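Kunovgate school kitchens to reopen for summer meals

2018-07-20

The Kunovgate district has confirmed that its summer meals service will run from two school kitchens this year, following the completion of repairs at the Flilach site. The service provides a cooked lunch on each weekday of the holiday to any child of school age living in the district.

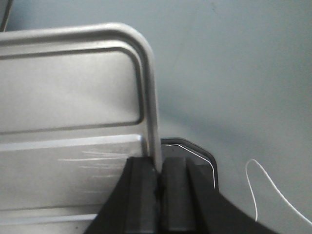
Families do not need to show proof of income, and no charge is made at the point of service. Registration is requested so that the kitchens can order the correct quantities, but children who arrive without a booking will still be served. The district expects to provide 4,000 lunches before the start of the autumn term.

A grant of 500 pounds has been set aside for replacement serving equipment at Flilach. The remainder of the cost is met from the district's holiday provision budget, which was agreed in the spring.

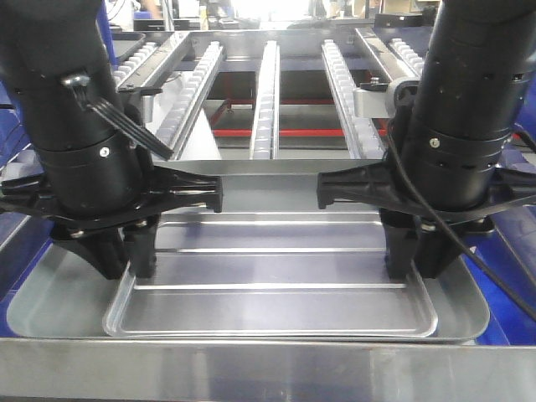

Menus have been prepared by Kaede Hirose, catering manager for the district, and will change each week. Hot dishes will be portioned on site and served from shallow stainless steel trays of the kind shown, with a vegetarian choice every day. Parents of children with allergies are asked to complete the separate dietary form - this applies even where the school already holds the information.

Bread and salad will be supplied by Carnivitz, the district's existing contractor. Fruit will be delivered each morning. 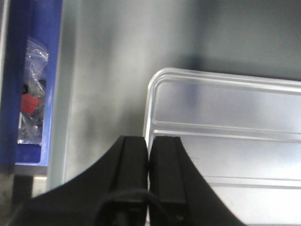
Summer meals service, Kunovgate district.

Lunch will be served between noon and half past one. Children under eight must be accompanied by an adult, who may buy a meal at the staff rate. The Crăciun Road entrance at Flilach remains closed to vehicles, and families are asked to use the pedestrian gate. 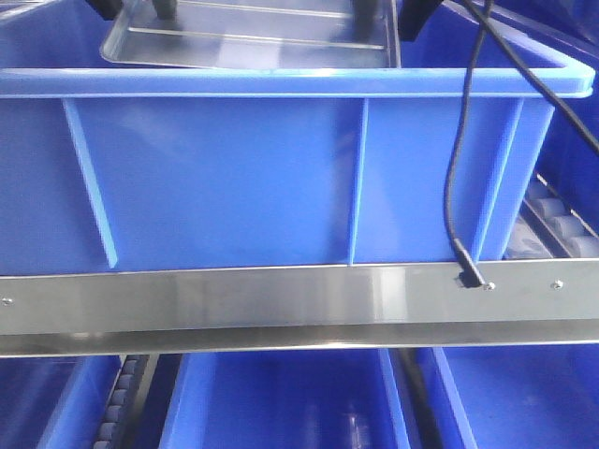
How to register

Forms are available from school offices, the public library and the district's website. Completed forms should be returned to the catering office before the end of July. Later applications will be accepted - places at the preferred kitchen cannot, however, be guaranteed.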